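Chapter 7
Siting and Sequence in Outdoor Public Art

7.1 The problem of the linear site

A sculpture placed in a plaza is usually seen from one distance and then from another as the visitor approaches. A work placed along a path is seen in passing, often at walking speed, and always in relation to whatever stands before and after it. This chapter deals with the second case. It covers the division of a long site into segments, the spacing of works within each segment, and the treatment of the ground between them.

The main case is the Sultmont Canal Walk, a former towpath 429 meters long, converted to public use under a master plan by the landscape architect So-ying Tsao. The walk has 33 positions for art, 2 of which were left vacant at opening and reserved for later commissions. Street access is limited to the two ends. Every visitor who completes the walk therefore meets the works in one of two orders, and the plan had to be legible in both.

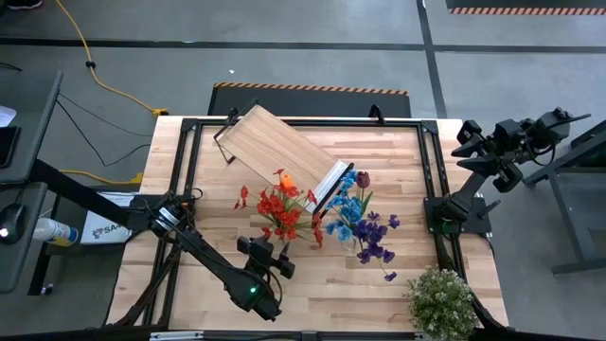 Orientation is the first decision to be made at each position. A work with a clear front can be set square to the path, parallel to it, or at an angle. Square placement blocks the view ahead and gives the work to visitors coming from one direction only. Parallel placement treats the path as a gallery wall. Angled placement is a compromise, and its effect depends on what stands in front of the angled surface. A pale board set diagonally behind a spray of red artificial flowers, with one orange bloom rising from the top, gives the same relation at tabletop scale: the plane recedes and the bright element is read first. Tsao's plan used angled placement at the middle positions, where traffic from both ends is equal.

Spacing is the second decision. Equal intervals are easy to survey and easy to light, but they tend to produce a steady rhythm that visitors stop noticing. Azucena Meléndez, who prepared the lighting study, grouped the positions in clusters and left longer gaps at the two footbridges. The gaps were planted with low grasses — nothing above knee height — so that the next cluster could be seen across them.

Key terms introduced in this section: approach, interval, cluster, reading order, reserved position.

7.2 Sight lines and the reserved position

A sight line is measured from a standing eye height at the center of the path to the lowest part of the work that must remain visible. Where the path curves, a separate line is drawn for each direction of travel.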